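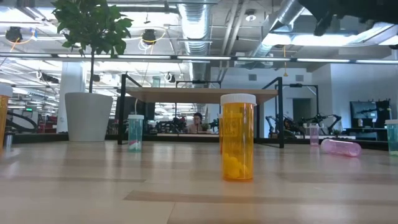
橙色药瓶，白色螺纹瓶盖

关于卡申德耶药学技术学校

分享 14 | 评论 0
打印本页 | 电邮给朋友

卡申德耶药学技术学校（Kashindye）是一所全日制职业学校，培养社区药房和基层医院所需的药剂技术员。学校设药剂技术、药品仓储两个专业，另有面向在职人员的夜间课程。目前在校学生174人，专职和兼职教师14人。

学校的由来

学校的前身是奥塔奇（Otach）药房连锁的内部培训班。当时奥塔奇新开的几家门店招不到会配药、会管账的店员，创办人奥杜尔·乌里奥（Oduor Urio）便在总店二楼腾出两间房，请退休药师晚上来讲课。第一批学员39人，都是门店的在职店员，白天上班，晚上听课。

培训班后来开始接收外来学员，课程也从三个月延长到一年，再到现在的两年。学校与奥塔奇分开登记以后，搬到了现在的校舍。奥塔奇仍然是我们的实习单位之一，但不参与招生和考试。乌里奥先生于前年卸任校长，现在每学期回来讲一次药房经营。

我们教什么

第一学年以基础课为主，包括药物化学入门、人体解剖与生理、药事法规、常用剂量换算和处方缩写。剂量换算单独考试，满分100分，不到及格线的学生须在下学期开学前补考，补考仍未通过的，不能进入调剂实训室。

第二学年大部分时间在实训室和实习单位。学生要学会审核处方、核对姓名和规格、数片装瓶、书写标签、向取药人说明用法，也要学会在发现处方有疑问时怎样联系开方医生。每次调剂由两名学生互相核对并签字，教师再抽查。

药品仓储专业另开库存管理、冷链运输、效期登记和召回处理四门课。冷链课由瓦夫波特（Wavport）货运公司的调度员来校讲授，学生每年到该公司的仓库实习两周，跟班做入库和盘点。

课程表每年十一月修订一次。修订稿先发给各实习单位征求意见，再由教务处定稿。去年的修订增加了儿科用药的课时，减少了手工账册的课时。账册没有完全取消，因为部分乡镇药房仍在使用。 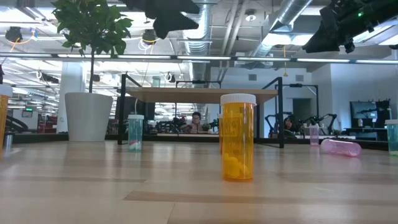

校刊第14期 第39页

药品包装与用药安全

包装课安排在第二学年第一学期，讲的是容器、瓶盖、标签和避光。有色瓶能挡住一部分光线，但不同材料、不同颜色的效果不一样，学生需要会查药品的贮存要求，不能凭瓶子颜色判断药能不能放在里面。安全盖的开启方法、老年人和手部不便者如何申请普通瓶盖，也在这门课里讲。

标签练习占的课时最多。字号、用词、服用时间的写法都有统一格式，学生写完后交给另一个班的同学朗读，读错的地方要重写。学校还要求标签同时使用当地通行的两种语言。

教职人员

基普罗诺·卡留基（Kiprono Kariuki），校长，讲授药事法规。来校前在地区医院药房工作，负责住院部调剂。

肯扎·布阿扎（Kenza Bouazza），教务主任，讲授药物化学。夜间课程的报名和学分认定由她办理。

阿迪安博·姆瓦基尤萨（Adhiambo Mwakyusa），实训室主管，负责调剂、包装两门课，并安排第二学年学生的实习。

阿蒂耶诺·巴拉萨（Atieno Barasa），学生事务，办理住宿、助学金和毕业证明补发。

校舍与设备

主楼一层为教室和图书室，二层为调剂实训室、仓储实训室和教师办公室。图书室对校友开放，凭毕业证办理借书卡，教材类图书只能在馆内阅读。库存课使用胡斯特尔（Hustel）软件，学生在校期间有个人账号，毕业后账号保留一学期，方便导出作业。

学生宿舍在主楼后面，优先安排外县学生。宿舍没有厨房，午餐和晚餐由食堂供应。

废旧药品回收

学校门厅设有回收箱，附近居民可以把过期或不再服用的药品送来，上课期间随时可投。请不要投放针头、注射器和水银体温计，这类物品请送交医院。送来的药品不再使用，也不用于教学，由签约公司定期运走销毁。

招生与联系

学校每年招生一次，申请人须完成中学学业，并通过数学和阅读两项入学测试。测试样题可在门卫处领取。在职店员报读夜间课程的，凭雇主证明可免阅读测试。学费分两次缴纳，助学金申请表与入学申请表一并提交。

来访请先与学生事务办公室约定时间。实训室上课时不接待参观。

本页内容更新于2019年4月24日。

打印本页 | 电邮给朋友
分享 14 | 评论 0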